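The robot has been trying to get into the kitchen since May.

Žydrūnas Lill tells me this without embarrassment. He runs the Kedis robotics club, which meets after hours in a classroom that still smells of somebody's lunch, and he has the calm of a person who has watched a machine walk into a door many, many times.

"People ask what the students are building and I say they're working on doors," he says. "Then there's a pause. They're waiting for me to say something else."

The project is called Ruddock, and it lives entirely inside a computer. The club has no real robot of this kind and no money for one. What it has is a simulated house and a two-armed simulated robot that can be sent through it at no cost to anyone's furniture. The students write the software that decides where the robot goes and what its arms do on the way.

Doors were supposed to take a couple of weeks. "I put it on the schedule between 'driving in a straight line' and 'setting the table,'" Lill says. "We have not set the table."

The club keeps a log of every attempt. When I visited, it stood at 1,643 tries, of which 254 ended with the robot on the other side. Lill is proud of the second number and would like me to know that the first includes a long stretch when someone had mixed up left and right.

"That was 622 runs," he says. "We left the computer going over a school break. It was very consistent."

The students work from the robot's own point of view, which takes getting used to. You look out over its white torso, past its arms, at whatever it's about to hit. 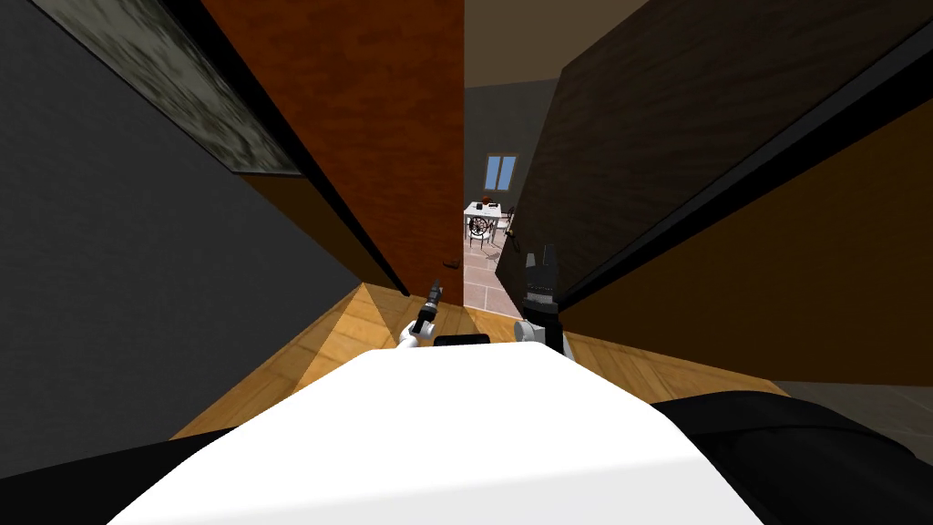 Ruddock at the doorway, with the dining table in the next room. Simulation view: Kedis robotics club

I'm given a turn at the keyboard. I last perhaps a minute before I wedge an elbow somewhere an elbow should not go, and a student reaches over and resets the house without a word. I get the sense she has done this for adults before.

What makes a door so hard? Lill sighs and holds up his own hand.

"You grab a handle and you don't think about it. Your hand gives a little, your shoulder gives a little, you step back so you don't hit yourself in the face. The robot does none of that unless a fifteen-year-old tells it to. And the fifteen-year-old has never had to explain a door to anybody."

The team has four regular members, and they disagree about nearly everything. One camp wants the arms held up and ready on the approach. The other wants them tucked in, on the grounds that a narrow gap is a narrow gap. Each side has its own version of the program. Lill has refused to pick one.

"They'd stop arguing, and the arguing is where they do the math," he says.

There is a deadline of sorts. The club has entered Ruddock in the Zustura Challenge, a student contest in which simulated robots do household chores for points. Opening a door is worth nothing. It's simply assumed that you can get to the chore.

Lill found this out after signing the form.

"I read the rules out loud to the group," he says. "Somebody asked if we could enter a house with no doors. I said I'd write and ask."

He did write. He's still waiting to hear back.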